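Pranach Planner Gallery: The Lemonade Table

Posted 19 May 2022

Welcome back, and thank you for all the kind notes about the January page! Since then the planner has grown up quite a bit. The big change is that both arms now share one plan, so each arm knows where the other one means to be before it sets off, and we no longer have to write the waiting points in by hand (I don't miss that job at all). We keep coming back to the drinks table for this work – ice, fruit, small bowls, spoons – because it asks a lot of the perception side in a very small space.
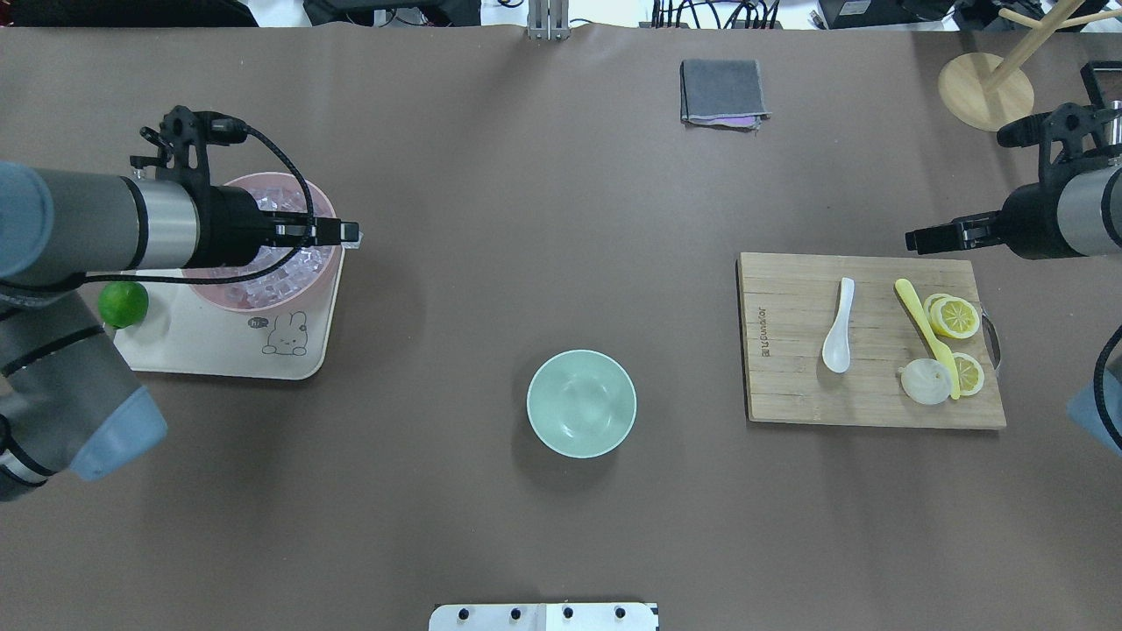 Clear and shiny things have always been our weak spot. Depth readings on ice are patchy at best, so Pranach now fits a simple shape to the container and plans the approach from its rim, then leaves the last little stretch to the force controller. The logs go into Drivico, where you can scrub through a run and see which of the 4 candidate grasps was picked, and what the runner-up would have looked like. I have spent more evenings in that viewer than I'd care to admit.

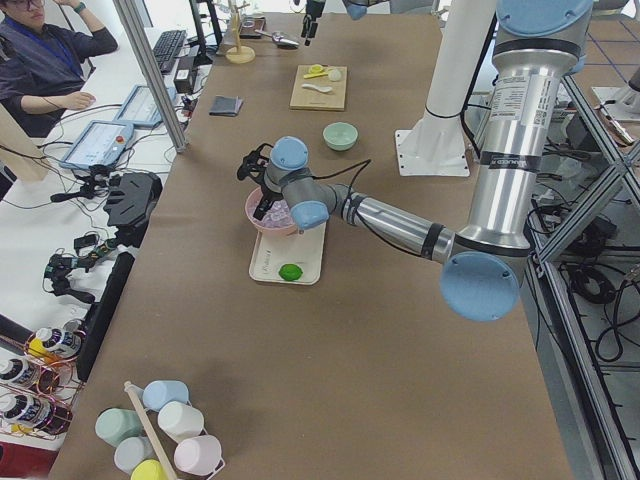 One hand down in the pink bowl, with the lime close by on the tray.

The current task set holds 191 plans, and the regression suite replays 1,047 recorded starts against them every night. If you are running the Aasen branch, please update the collision settings first, as the old file still treats the two arms as separate robots and will happily plan one straight through the other. More pictures will go up once the new wrist limits are merged, and the Zetport export notes are nearly ready too.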